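# Capítulo 9. Do pixel ao plano

Percepção primeiro, planejamento depois. É a ordem do livro inteiro e a que vamos quebrar neste capítulo. Até aqui o planejador recebia uma lista limpa de objetos com pose conhecida. Bancada de cozinha não entrega isso: inox que reflete, vidro, coisas atrás de coisas.

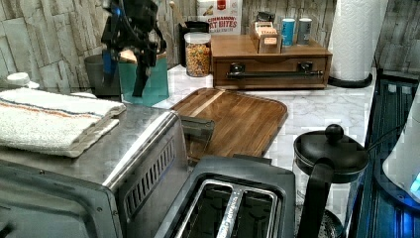 Três perguntas, então, antes de mover qualquer junta. O que é obstáculo? O que é alvo? E o que fazer com o volume que a câmera não vê? O nó `Rajput`, do capítulo 4, responde às duas primeiras. A terceira fica com o mapa de ocupação, que marca como *desconhecido* tudo o que está na sombra de outro objeto. Desconhecido não é livre. Quem trocar os dois valores no código vai bater a garra em alguma coisa, cedo ou tarde.

Material transparente: caso a parte, seção 9.3. Um pote de plástico com cereal dentro ainda devolve profundidade razoavel; vidro vazio, quase nunca.

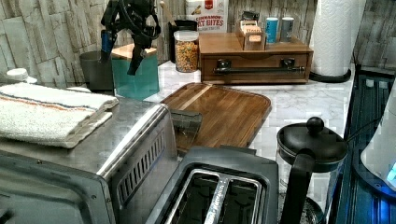

**Vittoria Fabbri**
*Engenheira de percepção, Hergate*

Convenções do capítulo. Poses sempre no referencial da base. Distâncias em milímetros. O registro de exercícios traz uns 3000 quadros, e o quadro 1930 é o que usamos nos exemplos resolvidos. Abram esse primeiro.

Pré-requisitos: filtro de profundidade (cap. 3), árvore de transformações (cap. 5). Quem pulou o 5, volte.

## 9.1 Segmentar o plano da bancada

Começamos pelo plano dominante, com RANSAC.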